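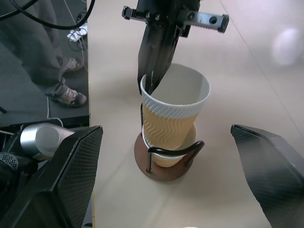 Stacked paper cups, the top one with a corrugated sleeve.

Opinion | Town & Street
April 22, 2021
By a Batach resident
38 comments | 506 shares

The council wants to take six benches off Batach high street to widen the loading bays. I think it's a mistake. People who can't walk far plan their shopping by where they can sit down - take the seats away and they stay at home.
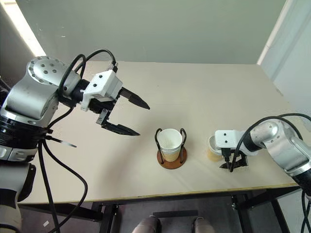
Would moving the benches to the park do instead?
It would suit people who are going to the park, which is uphill and has no shops.

The plan went out in December, when few of us were reading council notices.

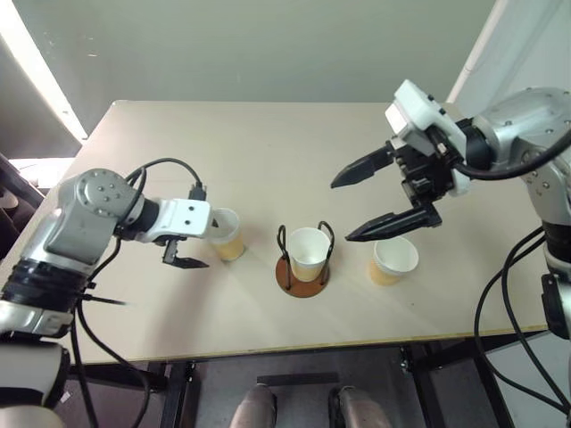 A bench costs little to keep. It needs a coat of paint and a bin nearby. Cafes will sell you a seat along with a drink, and a paper cup in a wire holder with a wooden base looks nice enough, but you shouldn't have to buy something to rest your legs. Leave the benches where they are.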